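When the Arm Let Go

Birutė Bite has a habit of putting her hand flat on the bench before she answers a question, as if checking that it's still there. She has run the two-arm bench at Sumatham for long enough that people send her their broken grippers along with their birthday cards, and when I asked her about the trouble they had in January she laughed, got up, made us both tea, and only then sat down to tell me.

"It was a drop," she said. "I want to say that first, so people don't imagine something terrible. An arm lost its brake and it dropped. But it dropped toward a person's hand, and that is the part I still think about when I'm driving home."

The person was Kaja Zariņš, who was leaning over to straighten a tray between runs. The arms were paused. Both of them had stopped where they were told to stop, and the screen said so in nice big letters. Then the shoulder joint on the right-hand arm gave way and the whole thing came down by the width of a palm and hit the table beside her.

"I heard it before I felt anything," Kaja told me. She had come in halfway through our talk, still in her coat, and Birutė waved her into the other chair. "A sort of clunk, and then a breeze on my knuckles. I wasn't hurt. I did say a word my mother wouldn't like."

They had done 700 runs on that setup by then, almost all of them dull, and I think the dullness had something to do with what came next. Kaja admits she had stopped using the stop button between runs and was relying on the pause. Birutė says she had seen her do it and hadn't said a thing.

"So that's on me as much as the brake," Birutė said. "More, maybe. The brake can't read the rules on the wall." 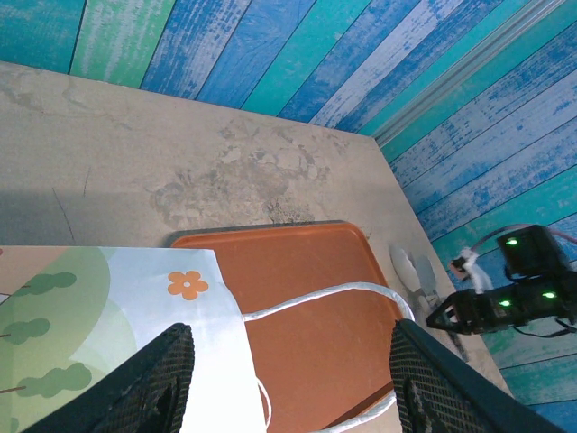 Cables are what she really wanted to talk about, and once she got going I mostly just drank my tea. The fault, when they finally found it, was in a brake lead that had been rubbing for weeks where it crossed a joint. Every time the arm reached across the bench the lead bent a little, and every time it came back it bent the other way. She is fussy about this now, and you notice it in how she looks at any arm, hers or someone else's. Her eye goes right past the gift bag and the tray and lands on the lavender cable looped over the top, then on the white cable and tape bundled near the joint. "Tape holds, until the day it doesn't," she said. "And look at the green lights, three of them, all happy. A green light tells you what it was wired to tell you. Ours were green too, when it fell."

Finding that rubbed lead took the better part of 2 weeks. They blamed the software first, as everyone does, and Kaja spent several long evenings going through the logs with a bag of pretzels. The logs showed a perfect pause. Then they sent the shoulder unit back to Bristent, the shop that services their joints, and Bristent returned it with a polite note saying it was in fine health.

"I was so cross with that note," Birutė said, "and of course they were right."

In the end it was Kaja who caught it. She moved the arm by hand, very slowly, with the power off and a flashlight in her teeth, and saw a bright speck of copper where the jacket had worn through.

The repairs were cheap. The lead was replaced and given a longer loop, with a soft sleeve where it passes the joint. A prop now goes under the arm whenever anyone has to reach in, and the stop button gets pressed every time — no pausing, no "just for a second." They check the cables at 8 each morning, before the first run, and whoever does it signs a sheet. The team at Grīnberga, who use the same kind of arm, asked for a copy of the sheet and have since sent back a better one.

I asked Kaja whether she minded going back to the bench afterward. She thought about it for a while, turning her cup.

"The first day, yes. I kept my hands in my pockets like a kid in a china shop. Birutė did the reaching for me and didn't make a fuss about it, and after lunch I took over again."

Birutė was already up by then, looking for the kettle, and asking over her shoulder whether either of us wanted another cup.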